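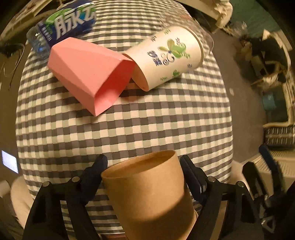 The Table After Everybody Leaves

I have a confession about my table. It's round, it wears a gray-and-white checkered cloth, and on most evenings it looks as if a very small, very thirsty parade has passed over it. Paper cups, a bottle of Mai Dong lying on its side (the one with 脉动 in big white characters on dark blue), a pink box shaped like a little house. I used to apologize for this sort of thing at the door. Now I write about it for a living, sort of, so come in and move whatever's on the chair if you want to sit down.

I grew up in Sutness, in a house where paper cups were for birthdays and plumbing emergencies. We had mugs, we washed the mugs, and the mugs went back on their hooks with the handles pointing left. So when I moved to Dindstead and discovered that people my age bought drinks out, carried them home and then just left the cups there, I was thrilled! It felt like living in a hotel. It took me one summer to notice that I was also the hotel's cleaning staff.

The plain kraft cup is my favorite of the bunch. Brown outside, tan inside, no printing, no slogan asking me how my morning is going. I'll stand one upright on the table and it looks like it belongs there. The white ones with leaves and plants all over them and blue lettering are prettier, I admit, and my niece hoards them for her crayons, but they shout a little. Put one next to a checkered cloth and your eyes don't know where to go. And they tip! One elbow and over they roll, nose to nose with whatever's in front of them.

Last September I decided to learn how to clear a table properly, and I went to see Siriporn Kamolrat, who ran the lunch room above the old Jalisico shoe store until she retired. I had pictured a system, maybe with labels. She gave me tea and told me to stop going back and forth.

"You pick up one cup and you walk to the kitchen," she said. "Then you pick up another cup and you walk to the kitchen. Why are you walking so much? Are you training for something?"

Her way is to do everything at the table first. Stand the cups up. Look inside them (she was very firm on this, and I'd rather not go into the incident with the cold coffee and my good shoes). Put like with like, one inside another, kraft with kraft if they're the same size. Lids and any stray bits of clear plastic go in their own pile, because they're see-through and slippery and you will miss one every single time. Then the bottles, caps on. Then boxes, folded flat, last of all. Only then do you get up and walk, once, with a bag.

I tried it that night and it took me 12 minutes, most of it spent being sentimental about a box.

Let me defend the box, though. The pink ones that fold into a house shape are so nicely made that flattening one feels rude. Five sides, a pitched top, that same pink all the way inside. I've kept hairpins in one and batteries in another, and for most of a winter a third one held nothing at all and sat on the windowsill being a house. Vinh Khúc, who edits these pages and has been to my place more often than is good for either of us, thinks I should own one such box at a time. He may be right. I own more than one.

What he and I really disagree on is the cloth. Vinh wants me to get rid of it and let the bare table show, so there's less to shake out and launder. But I bought mine at the Marquez market for 90 cents more than I had in my pocket (the seller let it go, bless her), and I love how the small squares hide crumbs right up until you lean in close. A checkered cloth is forgiving. It also gives you something to line the cups up against, if you're that kind of person, and after a glass of wine I am.

The rest of the room is another matter. There's always something draped over the furniture, and the chair has become a second closet, with the dark things on it and the tan and white things heaped up beside it. I've got a teal container on the floor that was supposed to solve all this. I asked Siriporn what she does about chairs. She said she sits on them.

So that's my project for the coming months: sit on the chair, drink from the brown cup, stand it back up when I'm done. I'm keeping the windowsill for the boxes.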